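Window and roof notebook, Komar bench room
June 6, 2020

Low sun on the roofs again, and I am so glad I came in for it! This was the session I have wanted since we started the Dredemton daylight study: a clear sky, a sun close to the horizon, and a whole field of flat roofs to catch it. We had been making do with gray skies and the spec sheets, and you can't learn much about glare from a spec sheet.

Setup notes first, so I can find them later. The light meter was on the sill for the first readings and then moved 102 cm back into the room, at desk height. Heavy curtain pulled to one side, cream sheer left hanging beside it. I did not touch the sheer between readings (last time I kept fiddling with it and ended up with numbers I couldn't compare with anything).

Readings that I trust: 800 lux at the sill with the meter facing the glass, 300 at the desk position with everything open, 258 at the desk with the sheer drawn across. That last one surprised me. I had the sheer down in my head as a real glare fix, and it hardly takes anything off the number. What it does do is spread the light so the bright patch loses its edges, and that feels much kinder to sit beside. I need a way to write "kinder" as a measurement. Ideas welcome, pencil them in the margin.

The thick dark window frame deserves its own paragraph. Against a bright sky it goes almost black, and my eyes kept jumping between it and the roof. A lighter frame would soften that step a lot. Gunawardena sent a paint card with a nice warm off-white on it, and I'd love to try a strip of that on one upright before we talk about anything bigger.

Flat roof and sky through the glass:
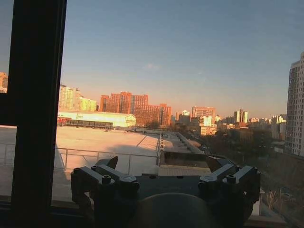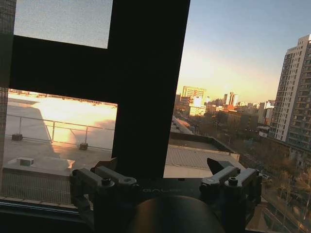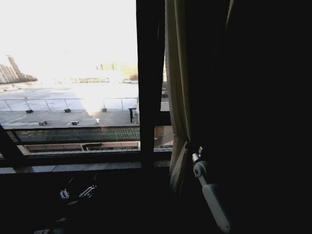
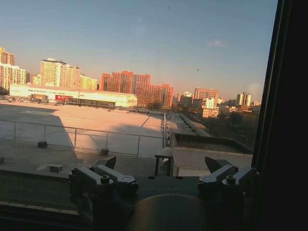 Why does a pale flat roof cause more trouble at this sun angle than at midday?

Low sun strikes the roof at a shallow angle, so much of the light bounces forward and comes in at the window close to eye level. At midday the light arrives from high up and more of it goes back toward the sky, so a person at a desk gets less of it straight in the face.

Which is why I'm getting more and more interested in the roof and less in the curtains. The long diagonal shadow across it is wonderful to work with, as you get a bright side and a dark side of the same surface in one look. I want spot readings on both sides of that line. The handheld meter can't do it from indoors, so the spot meter has to come back from the Clolach people. It has been over there since the stairwell job. I'll write to them Monday.

The railing is worth drawing too. Thin posts, hardly anything to them, but they give the eye something to hold on to in front of all that brightness. I did a quick pencil sketch on the back page with the posts and the shadow line marked. The proportions are off and the skyline is a scribble, but the angle of the shadow is good enough to use.

Glass: I'd meant to wipe both sides before starting and only did the inside. Do it properly next time and note it, dusty glass scatters low sun like mad.

To do
Spot meter back from Clolach
Off-white test strip, one upright only
Repeat all three readings in July, same sill mark, same desk mark (blue tape, please leave it on!)
Try the heavy curtain half drawn, with the sheer behind it
Ask Gunawardena if they have a denser sheer in the same cream

Meter is back in its case, batteries out and in the lid pocket.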